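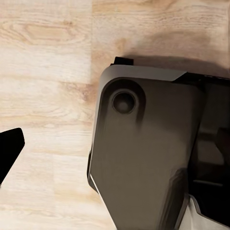
Image credit: Larngate web team

Ticket: Timed entry for the Padilla manuscript exhibition
Opened by: Kirsty Maihi, visitor events
Status: resolved, monitoring

Problem: tickets for the July curator talks scan as "not valid today" at the Dimdale gate. The same tickets open without error on the desk tablet. 12 bookings affected, all made through the members' page.

Checked first: gate clock, network, scanner firmware. All fine. Restarted gate 2 anyway - no change.

Exported the bookings and compared them with the general list. The member tickets carry the talk code but no exhibition code. Flallby, the booking system, treats a talk as a separate event unless the two are linked by hand.
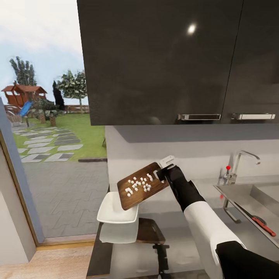
The link existed for the first talk and was dropped when the second was copied from it. Copying an event keeps the title, room and capacity (40) but clears linked events.

Fix: relinked both talks, reissued the 12 tickets, cleared the gate cache. Test scan at 6 p.m. passed on both gates.

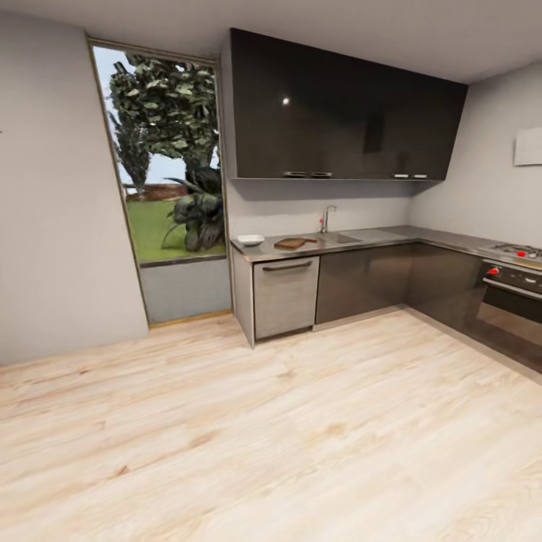
Page last changed: July

Still open: old PDF tickets will fail if visitors bring the first email. Desk staff should search by surname and print a new one. Copied events need the link checked before sales open.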